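El mito del hotel que ahorra agua: revisión crítica de los programas de reutilización de toallas

Trabajo final de la asignatura Turismo y Sostenibilidad
Autora: Zinhle Cele

1. Punto de partida

Casi todos hemos visto el cartelito del baño: si cuelga la toalla, entenderemos que quiere volver a usarla; si la deja en el suelo, se la cambiaremos. Suele llevar una hoja verde o una gota de agua y una frase sobre el planeta. Elegí el tema porque desconfiaba del cartel, y después de un semestre con él sigo desconfiando, aunque por motivos distintos de los que tenía al principio.

La pregunta del trabajo es sencilla. ¿Sirve de algo pedir al huésped que reutilice la toalla, o es sobre todo una forma de abaratar la lavandería con buena prensa?

2. Qué hice

Trabajé con dos establecimientos que aceptaron hablar conmigo: el hotel Midholm, de 334 camas, y la pensión Gilletti, con 13 habitaciones. También visité la lavandería industrial Kekana, que lava para los dos. En el Midholm pasé un turno de mañana con el equipo de pisos; en la Gilletti me dejaron leer el cuaderno donde apuntan la ropa que sale y la que vuelve. Las entrevistas las hice en septiembre, en temporada media, y eso limita lo que puedo decir del verano.
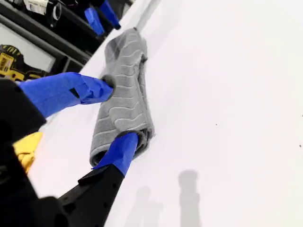 3. Lo que dice el cartel y lo que pasa en el pasillo

La primera sorpresa fue que en el Midholm la norma del cartel no siempre se cumple, y casi nunca por culpa del huésped. Tres camareras de pisos me contaron lo mismo por separado: ante la duda, cambian la toalla. Una queja por una toalla usada llega a la gobernanta el mismo día. Una toalla lavada sin necesidad no la reclama nadie.

El folleto de la dirección habla de «más de 700 lavados evitados al mes». Pregunté cómo se calcula y me remitieron a Gurkden, la empresa que les vende el programa, carteles incluidos. Gurkden me explicó que la cifra parte de una tasa de participación estimada. No hay recuento en el hotel. Es decir, se supone que cierta proporción de clientes colabora y se multiplica. Me parece un dato muy débil para imprimirlo a color.

En la Gilletti no hay cartel ni programa. La dueña pregunta en el desayuno quién quiere toallas limpias. Según su cuaderno, manda menos ropa desde que lo hace, pero también reconoce que ese año tuvo menos ocupación, así que tampoco me atrevo a atribuirle el mérito a la pregunta.

4. La lavandería

En Kekana me hicieron ver algo que yo había pasado por alto. Las máquinas se llenan por carga, y con poca ropa de un cliente el ciclo puede salir igual, a medio llenar, si el hotel tiene contratada la entrega en 6 horas. En ese caso, parte del agua supuestamente ahorrada se gasta de todos modos. El encargado no quiso darme consumos por ciclo, de modo que no puedo decir cuánta.

5. Discusión

No sostengo que reutilizar la toalla sea inútil. Sostengo que ninguno de los tres sitios pudo enseñarme una medición. El Midholm conoce su factura de lavandería al céntimo y, en cambio, no sabe cuántas toallas cambia por habitación. Cuando una empresa mide el dinero y estima el agua, me cuesta creer que el agua sea lo primero.

Queda pendiente comparar meses con ocupación parecida y contar las toallas que entran en los carros. El Midholm me ha dicho que lo estudiará. No me dieron fecha.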